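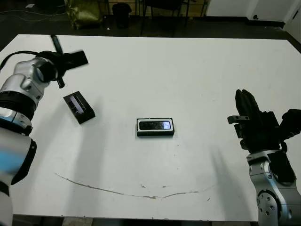 Can a Robot Learn by Copying You?

Maybe you have seen a video of a robot folding a shirt or pouring a drink. It looks easy, and the people who made the video want it to look easy. Before you believe it, you should ask some nosy questions.

A team at the Plellier lab tried a method called learning from demonstration. A person steers the robot's arms through a job, over and over. Each try is saved and called a demonstration. Then a computer program studies all those tries and looks for patterns. Later the robot has to do the job with no person steering.

The Plellier team saved 3,405 demonstrations. Think about that number. How many times did someone have to show you how to stack two blocks?
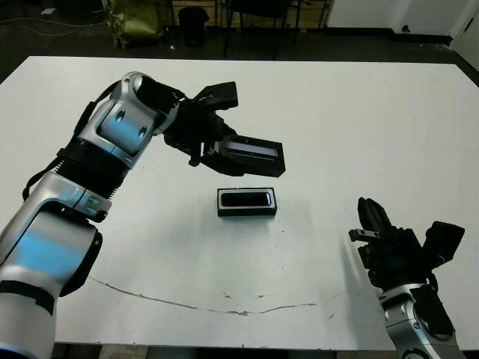
Picking things up is a favorite test for this kind of program, and there is a good reason to be careful about it. Your fingers can feel when something starts to slip. Many robot grippers can't, so the program has to work mostly from what its cameras see. Now look at what the robot has to deal with. One black box is in the left gripper, tilted a little above the table, and another black box of much the same size is lying right under it. Both have shiny tops. Shiny things are hard for cameras, as the bright spots slide around whenever the camera or the object moves. A program might learn to follow a bright spot when it should be following a box!

The team says its robot did well in 700 test runs. Good for them. But were the tests done on the same white table, with the same lights? If so, we don't know much about what would happen on your kitchen table, with crumbs and a cat.

Another group, Forsberg, asked that very question. They took a program trained the same way and changed 13 things, one at a time, like the color of the table and the height of the lamp. Most changes made the robot worse. Some made it miss the object completely.

Does that mean the method is no good? No. It means "the robot learned it" can be a pretty big claim. Maybe it learned the job, or maybe it learned one table very well — and those are different things.

Next time you see a robot video, try asking:

How many tries did they leave out?
Was a person steering?
Did they move anything before the test?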